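Friday thread, because I finally got the big white worktable back to being a table and I'm far too pleased about it. I bought it used in Arroyo for 200 dollars and it has been a landing strip for odds and ends ever since.

The top has a thin dark crack wandering across the lower part, plus a few brown specks I've stopped fighting. I love it anyway.
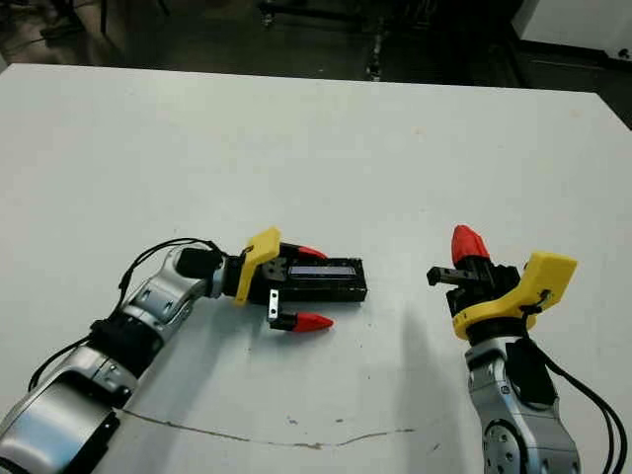 My rule now is that only what I'm using today gets to stay out – everything else goes in the Zokovari bins under the window, all 11 of them.

Next up was the small stuff, and I do mean small, so I lined it up in a row across the middle.

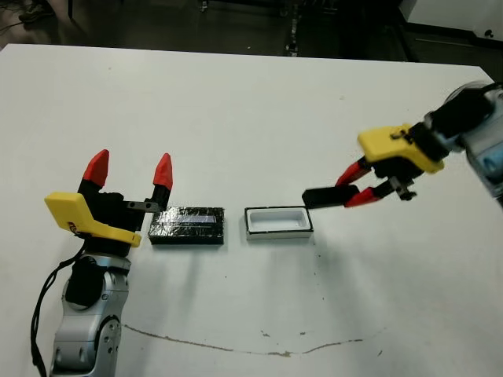

Do you need a tray on a table this size? I'd say get one little one, just for screws and caps, and empty it every night before you go home.

I like a straight row with a bit of breathing room. It makes me oddly calm, and it's so much easier to wipe around! 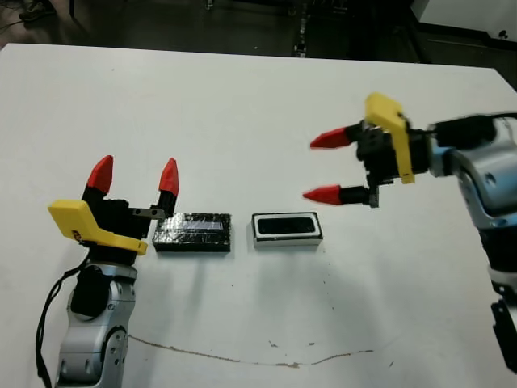 Black tape, white rim, plenty of white table.

Last job is always a slow wipe toward the far edge, and then I leave it alone until morning (hard for me, I'm a putterer).

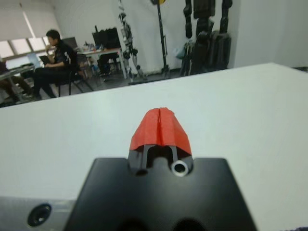

Bavadville Bench Club replied that a bare table lasts one afternoon at their place, and that I should try a dry cloth first so the grit doesn't scratch. Good tip – doing that next time.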